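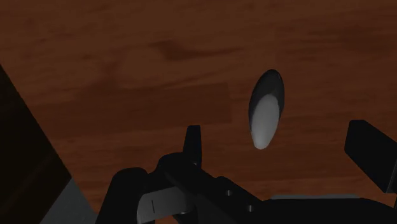 *Simulated view from the gripper: spoon over the wooden tabletop, fingers on either side.*

# Kindano open day: spoon task

Episodes recorded during the August open day at the Kindano workshop. Visitors drove a simulated arm from a desk near the entrance and tried to bring a spoon between the gripper fingers and set it down again. Everything in this folder is rendered. The physical arm was shown in the next room and has its own folder.

## Contents

- `episodes/` — 167 episodes, one folder each
- `practice/` — 143 short runs from the warm-up, not checked
- `scene/` — table, spoon and gripper models
- `notes.txt` — Oriana Bravo's log from the desk

Each episode is capped at 400 steps. Runs that hit the cap are kept and have `timeout: true` in their metadata.

## How the demo ran

Doors opened at 10 a.m. Facundo Sosa gave a short talk, then visitors took turns at the controls. Every visitor got 5 tries. Béla Erdős reset the scene between turns and marked each try as a success or a failure by hand. The labels are his, and a few were corrected later by Elba Urrutia.

The controls were swapped at lunch for a Breltik hand controller. Episodes from the afternoon have `input: breltik`, and the morning ones have `input: keyboard`. Please don't mix the two when comparing times.

## Known problems

- The spoon's starting angle changes between episodes. The angle is saved, but the seed is not.
- Shadows are weak in the renderer, so height above the table is hard to judge from this view alone.
- Several afternoon runs have a pause at the start while the visitor was still being shown the buttons — trim these before training.

## Use

Free for teaching and research. No names or voices of visitors were stored. Send corrections to Hideaki Hamada at the Kindano front desk, with the episode folder name in the subject line.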